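Skip to content | We use cookies to see which pages you read. Accept | Manage settings

Print this page | E-mail to a friend

Teleoperators wanted, Crichton site

Do you have steady hands and a high tolerance for doing the same thing again? Skandthorpe is recruiting people to drive a pair of robot arms through shop-counter jobs, so that our learning system has something decent to copy. It has been copying me until now and has picked up my hesitations. 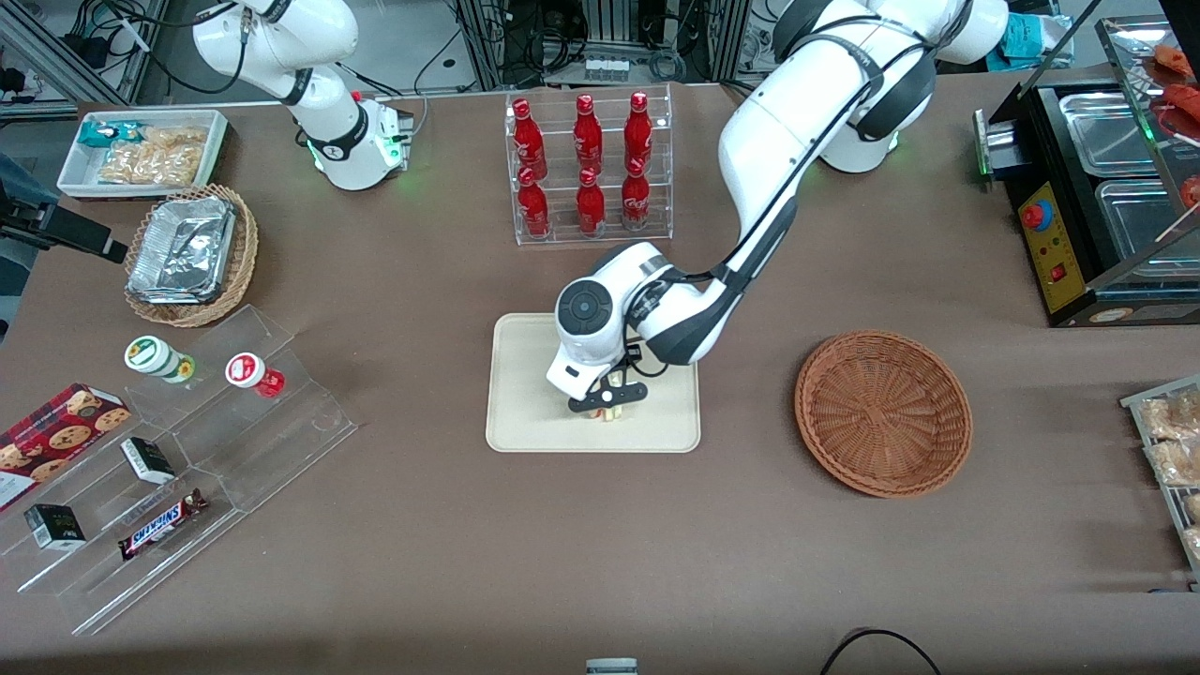 You will work in two-hour sessions, morning or afternoon, and record 50 examples in each. An example is one attempt at one task, start to finish. Fumbles are kept and labelled as fumbles, so please don't hide them. We have 77 tasks on the list and want 1000 good examples of the hardest ones by February.

No degree or robotics background needed. Gamers do well, as do people who ice cakes. You should be able to sit still, follow a written task sheet and say when you're bored – bored operators get sloppy, and the model learns sloppy very fast.
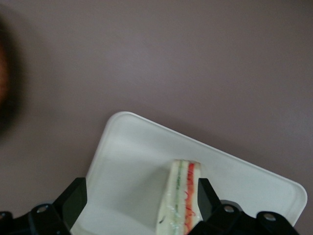
Davina Rankin
Data Collection Lead, Skandthorpe

Sandwiches are harder than bottles. Grip too hard and you have made a different sandwich. Training takes one day and is paid at the full rate.

To apply, send Mhairi Haldane a few lines on the fiddliest thing you do with your hands. CVs are welcome but tend to be less interesting.

Related vacancies
Annotation assistant, Dudcombe
Workshop technician (part-time), Stivby
Night shift operator, Crichton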